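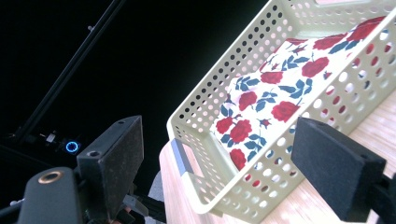
阿纳姆(Arnum)驻地士兵睡眠干预试点:中期进展报告

首页 项目 报告 资助方 联系我们

提交对象:布鲁纳里(Brunari)基金会项目部
撰写人:耶勒·斯米茨(Jelle Smits)
日期:2023年7月16日

一、先说结论能说到哪一步

上一份报告写到,参加者的自评睡眠质量“明显改善”。我建议基金会暂时不要引用这句话。自评分数确实上升了,但上升最快的那几周刚好赶上野外演练结束,部队恢复正常作息,没有参加试点的连队也普遍反映睡得好了。我们手上没有对照组的同期数据,分不清哪些变化来自课程,哪些来自演练收尾。

本期报告因此写得保守一些。能核实的写进正文,核实不了的放在第五节,附上我个人的看法。

二、人员与出勤

试点登记士兵176人,分属4个连队。截至本期末,有21人退出,其中多数是调防或借调,少数填写的理由是“没有用”或者“没有时间”。我特意把后一类表格单独抽出来读了一遍。有一位士兵写道,课程要求他睡前一小时不看手机,可值班表就是睡前发到手机上的。这条意见我认为完全成立,已转给排班部门,目前没有收到书面答复。

出勤率看上去不错,但需要打折扣。有两个连队把课程排进了训练时间,到场等于点名,不来要说明原因。另外两个连队自愿参加,到场的人少得多,听课却认真得多,课后提问基本都来自他们。把四个连队合在一起算出勤率,意义不大,所以本期不报合并数字。

三、课程执行

课程由卡鲁索(Caruso)诊所派出的两名睡眠治疗师讲授,内容包括作息固定、夜班后的补觉办法、咖啡因控制和入睡困难时的应对。单次个别谈话最多20分钟。治疗师多次反映时间太短,我旁听过几场,同意他们的意见:士兵通常要过一阵才肯谈到噩梦或家里的事,刚谈到,时间就到了。

延长谈话需要增加治疗师工时,现有预算里没有这一项。我不主张靠压缩集体课来腾时间,集体课的讲义已经删过一轮,再删就只剩标语了。

另一个老问题是保密。士兵反复问谈话记录会不会进入人事档案。合同里写的是“不会”,可谈话室就在连部走廊尽头,谁进去、待了多久,路过的人都看得到。书面承诺挡不住这种顾虑。从下个月起,两个连队的个别谈话改到医务楼进行,其余两个连队还在协调房间。

四、睡眠记录设备

弗洛杜拉(Flodura)公司提供的腕带从春季开始发放。供应商在推介会上说,数据可以“客观反映深度睡眠”。我请驻地军医比对了一部分腕带记录和值班日志,结果不太好看:有人整夜站岗,腕带显示他睡了三个多小时,大概是坐在岗亭里不动的那段时间被算成了睡眠。也有人把腕带摘下来放在床头,同样得到了一份相当体面的睡眠报告。

我们已就此致信供应商。对方回信称,下一次软件更新会改进识别算法,没有给出日期。在更新完成并重新比对之前,我不会把腕带数据作为效果依据,也请基金会在对外材料中不要使用那张曲线图。图做得很漂亮,问题是横轴下面的数据我不敢签字。

腕带并非毫无用处。它记录的上床时间比较可信,至少能看出哪些班次被排得过密。这部分数据已经整理成表,随附件提交。

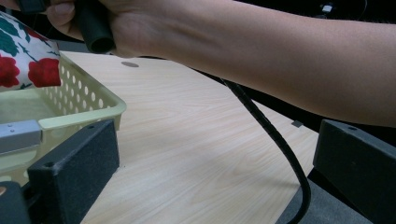

五、尚不能确认的事项

第一,课程对夜班士兵是否有效。夜班人员缺课最多,而他们恰恰是申请资助时列出的首要对象。现在的样本偏向白班,如果最终评估仍然如此,我们回答的就是另一个问题了。

第二,求助人数上升应如何解读。本期主动到医务楼咨询睡眠问题的人比上期多。有同事认为这是好消息,说明大家愿意开口。也可能只是咨询台挪到了更方便的位置。两种解释都说得通,现有记录区分不开。

第三,效果能否维持。所有问卷都在课程结束当周填写,没有随访。十二月计划做一次随访问卷,届时会有相当一部分人已经调离,联系方式需要现在就收集,负责这项工作的岗位目前空缺。

六、经费

本期支出在预算之内,结余主要来自尚未支付的腕带尾款。我建议在重新比对通过前继续暂缓支付。合同允许这样做,法务已看过条款。

若基金会同意,我希望把这笔尾款的一部分转作治疗师工时,用于延长个别谈话。这项调整需要基金会书面批准,申请表见附件二。

七、下一阶段安排

请一个未参加课程的连队填写同样的问卷,作为对照。连队主官口头同意,还没有签字。

夜班士兵的课程改为下岗后的早晨时段,先在一个连队试行。

补齐随访联络岗位。如果九月前招不到人,随访规模就得缩小,我会另行书面说明。

退出人员的意见表每季度汇总一次,原文照录,不作润色。

读者评论

老炊事班:排班不改,讲什么课都白搭。凌晨下岗,上午还要出操,让我几点睡?

水边的人:能把“不敢签字”写进报告,挺少见的。希望下一份还是这个写法。

K. 医务:腕带那段我有同感,我们这边也遇到过摘下来照样有睡眠数据的情况。请问比对表会公开吗?

路过看看:求助的人多了怎么也算坏消息?写报告的人是不是太挑剔了。

水边的人 回复 路过看看:他没说是坏消息,说的是看不出原因。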